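How to Make a Calm Bedtime Routine for Your Child

Last updated: September
By the Clustico family desk
Print this page | E-mail this page

Many parents know how the evening goes. The child is tired, the parent is more tired, and still the teeth are not brushed. I wrote these steps after we changed the evenings in our own home in Thampi, and they can work for most children from two years old until school age.

First, choose the time when the light goes off, and count back from there. In our home the light goes off at 7:45 p.m., so we begin at 7:00. Write the time on paper and put it on the refrigerator, where both parents can see it.

Next, turn off all the screens before you begin. Tell the child a little before it happens. "After this song we turn it off" is easier to understand than "in five minutes." 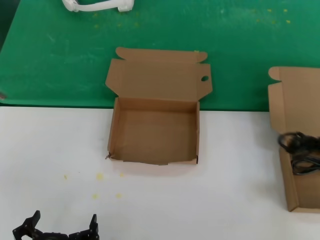 What should I do when my child keeps getting out of bed?

Take the child back to bed each time with the same short sentence, and do not start a new conversation. The first evenings can be long. Stay kind but a little boring.

After the screens come the bath or a quick wash, then pajamas, then teeth. Keep the same order every evening. Small children cannot read the clock, but they remember very well what comes after what. Let the child decide small things, for example which pajamas or which cup.

Then read 2 books, and say the number before you open the first one. If you read a third book on Monday-like tired evenings, the child will ask for it every time — mine did for weeks.

At the end, say good night with the same words. Ours are from a story about a sleepy goat from Fallulura, and my daughter corrects me if I forget one word.

If one evening goes badly, start again the next day from the first step. When grandparents or a babysitter put the child to bed, give them the paper from the refrigerator.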